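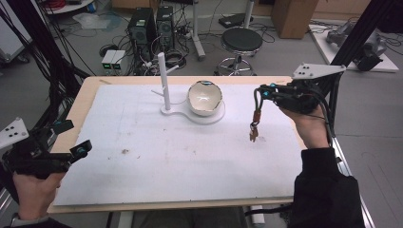
Suchbegriff eingeben … Suchen

Tassenbaum mit Bodenplatte in Form einer Acht: wohin gehört die Schüssel?

Geschrieben von teeblatt_nanden, 12. Oktober
361 mal geteilt · 8 Kommentare

Guten Tag an alle, ich hoffe, dass ich hier in der richtigen Rubrik schreibe.

Ich besitze einen weißen Tassenbaum von der Firma Brevton. Er hat eine hohe senkrechte Stange, und die kleinen Zapfen für die Tassen sitzen unten, in der unteren Hälfte. Die Bodenplatte ist flach und hat die Form einer Acht, ein Kreis ist größer als der andere. Auf den größeren Kreis stelle ich eine weiße Keramikschüssel mit dunklerem Rand, in welcher ich die Teebeutel aufbewahre. Das sieht schön aus und spart mir auch Platz, denn meine Arbeitsfläche ist nur 63 Zentimeter breit, und daneben steht schon der Wasserkocher.

Nun habe ich zwei Schwierigkeiten. Die erste: wenn ich eine Tasse an einen Zapfen hänge, der zur Schüssel zeigt, so berührt die Tasse manchmal den Rand der Schüssel. Es gibt dann ein Geräusch, das ich nicht gern höre, und ich habe Angst um die Glasur. Die zweite: beim Herausnehmen einer schweren Tasse bewegt sich der ganze Ständer mit, und die Schüssel fährt natürlich mit ihm.

Meine Frage ist also: Ist der größere Kreis überhaupt für eine Schüssel gedacht, oder soll er leer bleiben, damit die Tassen abtropfen können? Eine Anleitung war in der Schachtel nicht dabei. Im Geschäft in Nanden hat man mir nur gesagt, man könne dort hinstellen, was man wolle. Das hat mir nicht sehr geholfen.

Ich möchte auch wissen, wie man die weiße Platte pflegt. Dort, wo die Schüssel steht, bildet sich bei mir ein feiner grauer Ring.

Ich danke Ihnen im Voraus für jede Antwort.

kellerfenster
Einfach die Schüssel woanders hinstellen. Bei mir liegen die Teebeutel in der Schublade, da verstauben sie auch nicht.
2 Personen finden das hilfreich

skarkus_kueche
Guten Abend, ich habe einen ähnlichen Ständer seit Februar in Gebrauch, allerdings aus dem Haushaltsladen Hubáček und nicht von Brevton. Ich kann daher nur von meinem Modell berichten, aber die Form der Platte ist dieselbe.

Nach meiner Erfahrung darf die Schüssel ruhig dort stehen. Sie gibt sogar etwas Gewicht auf die Platte. Wenn ich meine Schüssel wegnehme und alle Tassen auf eine Seite hänge, neigt sich der Baum schneller als mit der Schüssel. Es kommt also mehr darauf an, wie man die Tassen verteilt. Ich mache es folgendermaßen:

Zuerst stelle ich die Schüssel auf den großen Kreis und schiebe sie so weit nach außen, wie es geht, aber ihr Fuß soll noch ganz auf der Platte stehen.
Dann hänge ich die schweren Tassen an die Seiten, die von der Schüssel weg zeigen.
Die Zapfen über der Schüssel bleiben bei mir leer, oder es hängt dort eine Espressotasse. Eine große Tasse passt nicht, das habe ich mehrmals versucht und dann aufgegeben.
Beim Abnehmen halte ich mit der anderen Hand die Stange fest. Das klingt umständlich, doch man gewöhnt sich schnell.

Gegen das Rutschen habe ich 5 kleine Filzpunkte unter die Platte geklebt, drei unter den großen Kreis und zwei unter den kleinen. Mit Filz gleitet der Ständer auf einer glatten Fläche leider noch leichter, das muss ich ehrlich sagen. Ich habe die Punkte deshalb gegen durchsichtige Gummipunkte getauscht, und seitdem bleibt er stehen. Den Filz also bitte nicht nachmachen.

Zum grauen Ring: Er kommt vermutlich vom Fuß der Schüssel. Bei vielen Keramikschüsseln ist der Fuß unten nicht glasiert und daher rau. Drehen Sie die Schüssel einmal um und fühlen Sie mit dem Finger. Wenn es rau ist, legen Sie einen dünnen Korkuntersetzer dazwischen. Den Ring selbst habe ich mit Natron und einem feuchten Tuch entfernt, ohne stark zu reiben. Scheuermilch würde ich auf einer lackierten Platte nicht nehmen. Ob die Platte von Brevton lackiert ist, weiß ich nicht.

Nasse Tassen hänge ich übrigens nicht über die Teebeutel. Ich trockne sie vorher ab.
14 Personen finden das hilfreich

teeblatt_nanden
Vielen Dank, der Fuß meiner Schüssel ist wirklich rau, ich habe es soeben gefühlt. Einen Untersetzer aus Kork werde ich kaufen. Die Gummipunkte suche ich noch, in welcher Abteilung findet man so etwas?

skarkus_kueche
Bei den Möbelbeschlägen, neben den Filzgleitern. Nehmen Sie die flachen, die hohen machen den Ständer wackelig.

Kommentare anzeigen (8)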